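How to Re-Caulk a Bathtub (the quick version)

Posted 04/01/2024 by Paula Furtună

OK so a bunch of you asked after the tile post. Writing this fast between jobs. Same method I used on the tub in the Flastton house, and on my own upstairs one in April.

What you need

Silicone caulk, 100% silicone, kitchen and bath. One tube does a normal tub with some left over. I used Sterar white. Anything similar is fine. Do not buy painter's caulk, it goes black in a year.
Caulk gun with a thumb release. The two dollar ones drip forever.
Plastic scraper plus a utility knife with a fresh blade.
Rubbing alcohol, paper towels. More paper towels than you think.
Painter's tape.
Trash bag, open, right next to you.

Step 1 - Get the old stuff out

All of it. New silicone won't stick to old silicone, and this is where most people cheat. Slice along the top edge where it meets the tile, then along the bottom where it meets the tub. Knife nearly flat. Pull. If you're lucky it comes off in long strings. If not, scraper and patience.

Acrylic tub? Plastic scraper only. A metal one leaves scratches you will look at every single morning.

Caulk remover gel helps with the leftover film. Put it on, leave it 30 minutes, scrape again. Open a window, it stinks.

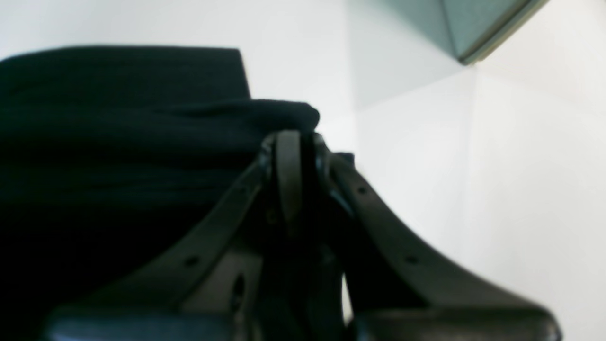

Corners are the worst part. Old caulk piles up there in layers, sometimes three or four rounds of it from whoever owned the place before. Dig with the tip of the knife, go slow. An old toothbrush gets the crumbs.

Step 2 - Clean and dry

Wipe the whole joint with rubbing alcohol. Any mold back in the gap, hit it with a bleach and water mix, rinse it really well, let it dry, THEN alcohol. Never bleach and alcohol together. Serious about that one.

Now wait. Overnight is best. Fan pointed at the tub if you have one. Water hiding behind the joint is the number one reason a new bead peels, so don't rush this becuase you want a shower.

Step 3 - Tape

One strip on the tile, one on the tub. Gap between them maybe a quarter inch, same width all the way. Press the edges down hard with a fingernail. Skip the tape if you've done this before. I still use it.

Step 4 - Fill the tub

Sounds weird, do it. Water is heavy and the tub sinks a little when it's full. Caulk an empty tub and the first bath pulls the joint open. So fill it up to the overflow before you caulk and leave it full till the caulk is cured. Keep the water off your joint obviously.

Step 5 - Run the bead

Cut the tip at an angle, small hole. Smaller than that. You can always cut more off. Poke the inner seal with a long nail.

Start in a back corner. Gun at 45 degrees, steady squeeze, keep moving. Do one wall at a time - silicone skins over fast, ten minutes or less in a warm room. Hit the release when you stop or it keeps oozing all over the place.

Step 6 - Smooth and pull

Wet finger or a little plastic tooling tool (mine is from Mousavi's hardware on the corner, cheap, works). One pass, light pressure. Wipe. Two passes if you have to, never five. Every extra pass makes it worse.

Pull the tape right away while its still wet. Pull up and away from the joint, slow. Touch up any ridge with a damp finger, then leave it alone.
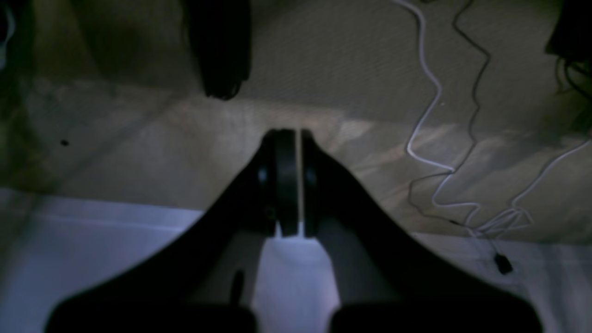
How long before I can use the shower?
Go by the tube, but 24 hours is the safe number for most plain silicone. Longer if the room is cold or the bead is thick. Drain the tub only after that.

Stuff that goes wrong

Bead has gaps - let it cure, cut that section out, redo it. Smearing more on top will just peel.
Bubbles or pinholes - usually a damp joint or air in the tube. Same fix.
Gap wider than a quarter inch - push foam backer rod in first, then caulk over it. Vanduter tubs seem to need this a lot, the flange sits way back.
Caulk on your hands - dry paper towel first, then alcohol. Water does nothing.
Turned yellow - cheap tube or an old one. Check the date before you buy.

Leftover tube: stick a screw in the tip and tape over it. Might last a month or two.

Grout next week if I get to it.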